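Visit notes: Mahuika lab, Bastden, August 2024

The lab takes up the ground floor of a former print shop, a short walk from the Filville line. I went mainly to see the software side, which changed a good deal after the April release.

Declan Merrick, who maintains the recording stack, started with time alignment. Each gripper stream and the head camera stream carry their own clock. The recorder, called Vesarside, resamples everything onto one timeline after capture and rejects any episode where drift exceeds 2 frames. The previous version tried to do this live and dropped data under load.

The current set holds 503 episodes. Of these, 261 passed the pose check on the first run. Most rejections came from marker plates turned too far from the camera, so the tracker lost orientation and the filter coasted on its last velocity. Merrick's fix is a smoother that runs backward as well as forward, with a gap limit of 300 milliseconds.

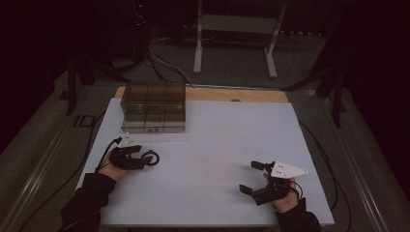 Planning gets less attention here. The policy outputs short gripper trajectories, and a separate layer checks them for reach and joint limits before anything is sent to an arm. Transparent objects remain a weak point, as depth estimates on clear plastic are noisy and the team now trains on color only.

The replay viewer is the tool I would take home. It steps both grippers through an episode and marks each interpolated pose in red. Export is still by command line, and the documentation for it is thin.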